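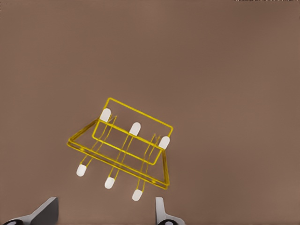

A yellow wire rack and the two gripper fingers in the Clider simulator, before the grasp.

The Clider Open Day is a yearly public demonstration of robot handling software, held at the Kaczorowski building, where the Clider team has its workshop and offices. I've written up most of the entries on this wiki about small robotics events, and this is the one I know best, so forgive me if I wander a bit. What follows covers the 01/09/2025 edition, which I attended from the doors opening until they started stacking chairs.

Background

Clider is a simulator for robot arms that pick things up. You give it a model of an object, a surface and a gripper, and it lets you practice the grasp over and over before you try it on real hardware. The project began as an in-house tool for a packing line and was opened to outside users later on. The physics part is called Drelunix and was written separately (people at the event kept mixing the two names up, me included). Herance is the piece that plans the motion of the arm. So when somebody in the room says "Herance doesn't like that," they mean the planner has looked at a grasp and turned it down.

The open day started as a December evening for friends and family of the team. It moved to September when the guest list got too long for the upstairs room, and it has stayed there. A Monday is an odd choice for a public event, but the workshop is quiet on Mondays and the team would sooner keep it that way. Attendance in 2025 was 190, taken from the sign-in sheets at the front desk. Entry is free and you do need to book.

The visit

Visitors went around in groups, with 6 sessions over the day. Mine was led by Tumaini Mollel, who works on the object models and was a wonderful guide - fast, funny, and very willing to be interrupted. We began downstairs with the arm itself, which was switched off for our session, and then went up to the long room where the simulator was running on a big screen.

I had expected the real arm to be the star of the show. It did look handsome, but the upstairs part was where everyone wanted to linger! You could ask for an object from the library and Tumaini would drop it onto the flat brown surface in the simulator, and then we'd all argue over how to grab it. The library had 1,365 objects in it that day. Most are kitchen and office things: mugs, staplers, colanders, tape dispensers, an alarming number of spatulas.

The rack demonstration

The main demonstration used the yellow wire rack shown at the top of this article. It has two rectangular wire frames, with slender doubled legs crossing them and white caps on the ends. I'd have called it an easy object. There's wire everywhere, so surely you can just grab some of it?

Tumaini's answer was to make us pick a spot. A man at the front chose the long lower edge, where two strands of wire run side by side and look nice and thick. A teenager behind me wanted the caps. I said the top frame, mostly to be different. Then we tried them one after another, and it was a proper education.

The trouble with wire is that there's so little of it for a finger to press on. A box has flat sides, and if your gripper lands a bit off, the flat side is still there. With a thin rod, a small error means you've closed on air, or pushed the whole thing along the table, or hooked one rod while the other finger slides past. The top frame attempt lifted one end and left the rest dragging. I was told kindly that this is what most people pick. The doubled edge went better, though the rack swung as it came up. The caps came last, and the finger slipped off on the first two tries and held on the third, to big applause from the teenager's side of the room.

The angle of the rack matters too. It was lying on a diagonal to the gripper, and the planner has to decide whether to turn the wrist to meet it or come in straight and accept a worse hold. Herance turned the wrist nearly every time. Somebody asked whether a person would do the same, and we all ended up waving our hands over the tabletop to check. (We would, mostly.)

The talk

After the rack there was a short talk by Ksawery Kołodziej, who looks after Drelunix. His subject was contact, meaning the moment when one thing touches another, and how hard that is to work out when the things are thin. He had slides full of equations and skipped nearly all of them, for which I was grateful. The part I wrote down was about the time step. The simulator moves forward in tiny jumps, and if the jumps are too big a finger can be on one side of a wire in one jump and on the other side in the next, without ever having touched it. The first version of Drelunix did this a lot. He showed a clip of a gripper passing clean through a dish drainer, over and over, and got the biggest laugh of the day.

He also talked about shine. Glossy objects are drawn with highlights so that camera-based software gets used to them, and the highlights break a rod up into bright and dull stretches. A vision program may then decide it's looking at several short rods. The yellow rack has this on purpose.

Questions from the floor

The question time ran well over. Some of what came up:

Can you bring your own object? Yes, if you have a 3D file of it, but send it in ahead of time. Two visitors had done so. One was a bird feeder, which went badly.

Does a grasp that works on screen work on the real arm? Sometimes. Tumaini said the team treats the simulator as a way to throw out bad ideas cheaply, and the good ones still get tested downstairs.

Is it a game? A small boy asked this one. Ksawery said it could be, and the boy was allowed to drive the gripper for a while. He was better than me.

Getting there and practical notes

The Kaczorowski building is the brick one past the bus turnaround, with the entrance on the side, not on the street. Children aged 7 and up can join the sessions, and younger ones can come into the ground floor area with an adult. The long room is up a flight of stairs, and there's a lift at the back that you have to ask for at the desk. Coffee was free and fairly weak. The upstairs room gets warm by mid-afternoon, so I'd book a morning session if you have the choice.

Reception

The event doesn't get much press. The write-ups I've seen are from visitors, and they tend to like the hands-on sessions and grumble about the queue at the desk. My own complaint is that the downstairs arm stayed off during my group, while the group after us got to see it run. I asked about this and was told it depends on who is on shift. I'd like to see the same rack tried on both, screen first and then the real thing, and I put that on the feedback card.

See also

Drelunix
Herance (motion planner)
Wire objects in grasp testing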